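Valtance stoneware side plate, light blue

Print this page | E-mail this page to a colleague

The Valtance side plate is a coupe-shaped plate in glazed stoneware, made for cafés, staff canteens and guest houses that need tableware to stand up to daily use. It has no raised rim, so the whole of the surface can be used, and the low curve at the edge keeps crumbs and thin sauces in place. It is the smallest flat plate in the Valtance range and the one most often ordered on its own.

The range was drawn by Isamu Koyama for Trindinen and has been in the catalogue since the Prutness line was withdrawn. Customers who still have Prutness bowls will find that the two stack separately but sit well together on a table. The Prutness blue was a little greener. If an exact match matters, ask for a sample first.

Glaze and body

The body is a dense, fully vitrified stoneware, fired once with the glaze on. The glaze is satin on the upper face and slightly more matt underneath. Small variations in tone from one firing to the next are normal and are not treated as faults. For large orders we pack from a single firing where stock allows – please say so when you order if this is important to you.

The foot ring is ground smooth after firing and will not mark a sealed wooden table. On soft or freshly oiled wood we suggest a mat.
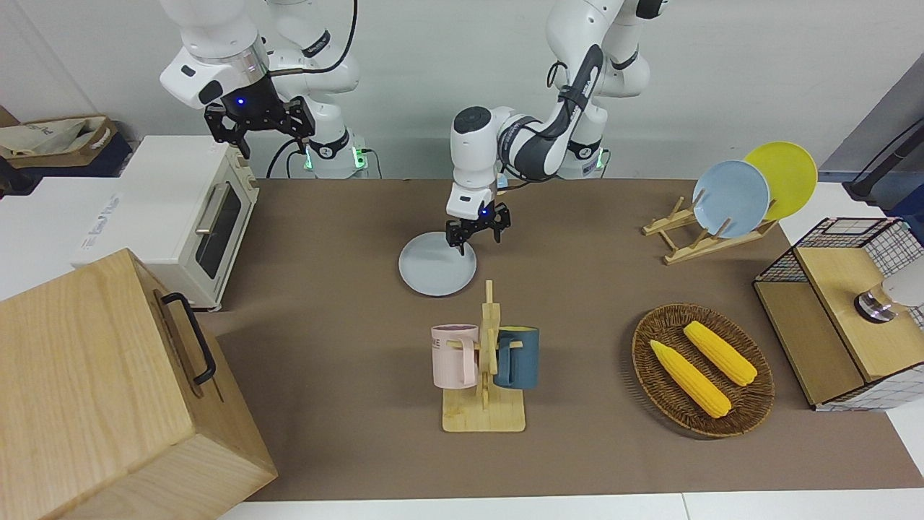

Light blue plate, with toaster oven to the left.

Use in ovens and microwaves

The plate may be used in a microwave and for warming in a conventional or tabletop oven. It should go in from room temperature, not straight from the fridge. Do not place it under a direct grill element or on a hob. Before using it in a small oven, measure the inside depth with the door closed, as outside dimensions are a poor guide and door handles are often included in the figure given by the maker.

A warmed plate holds its heat for some time. Carry it with a dry cloth and set it down on something other than cold stone or steel.

Washing and care

Suitable for commercial and domestic dishwashers. Load plates so that the faces do not touch. Grey marks left by cutlery are metal deposits and can be removed with a mild cream cleaner and a damp cloth. Scouring powder will dull the satin finish over time and should be avoided.

Chipped plates should be taken out of service. We do not supply a repair kit and do not recommend home repairs for anything used with food.

Ordering

Plates are sold in boxes of 15. The minimum trade order is 2 boxes, which may be mixed with other Valtance pieces. We normally hold 4,000 plates in the warehouse, with the next kiln delivery due in January. Orders of more than 40 boxes are sent on a pallet and need a ground-floor delivery point.

Orders placed over the weekend are picked on Monday. Breakages in transit must be reported with the box label to hand, and replacements go out with the next available van – there is no need to return the broken pieces.

The same plate is also made in white, sand and Cuervo, a near-black glaze which shows water marks more readily than the paler colours and needs drying by hand for best results.

Trade samples and questions about glaze matching: Haruto Hirano, tableware desk.

Contact us | © Trindinen. All rights reserved. | Back to top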